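La dernière spéciale

À quatre heures du matin, le parc d'assistance de Brelberg sentait le café réchauffé et la gomme neuve. Mon copilote dormait encore, la bouche ouverte, son carnet de notes serré contre lui comme un enfant tient son ours, et je n'avais pas le cœur de le réveiller. Il nous restait une seule spéciale, celle de Sallside, et nous étions troisièmes, ce qui, pour une équipe qui réparait son échappement avec une boîte de conserve, tenait déjà du petit miracle.

La voiture portait le numéro 157. Mon père l'avait choisi, il y a longtemps, parce que c'était celui de la maison où il avait appris à démonter un carburateur sur la table de la cuisine (ma grand-mère, paraît-il, ne le lui a jamais pardonné). Je lui parlais tout bas, à cette auto, en faisant le tour des pneus. Je lui disais que nous avions fait 986 kilomètres ensemble depuis le départ, qu'elle pouvait bien m'en donner encore quelques-uns, et qu'ensuite je la laisserais tranquille tout l'hiver, sous sa couverture.

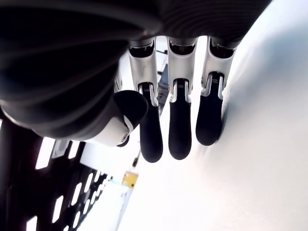
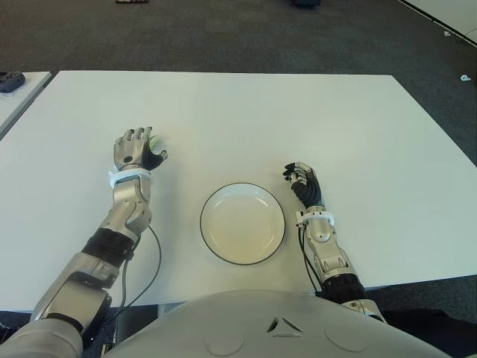 Le soleil s'est levé pendant la liaison, derrière les sapins, et mon copilote s'est mis à chanter, ce qu'il fait toujours quand il a peur. Au départ, le commissaire a levé la main, cinq doigts, quatre, trois, et puis je ne me souviens plus que de sa voix à côté de moi, droite trois, gauche cinq, attention cailloux, et du volant qui tremblait.

Au dernier virage avant le pont, le moteur a toussé. Une fois, deux fois. J'ai pensé à la table de la cuisine, à l'odeur d'essence dans la soupe, et j'ai gardé le pied dedans, que voulez-vous, il était trop tard pour devenir raisonnable. Elle a repris, la brave vieille, et nous avons passé la ligne dans un nuage de poussière et de fumée bleue.

Nous avons fini quatrièmes. Mon copilote a dit que c'était une belle place, quatrième, et il est parti chercher du café.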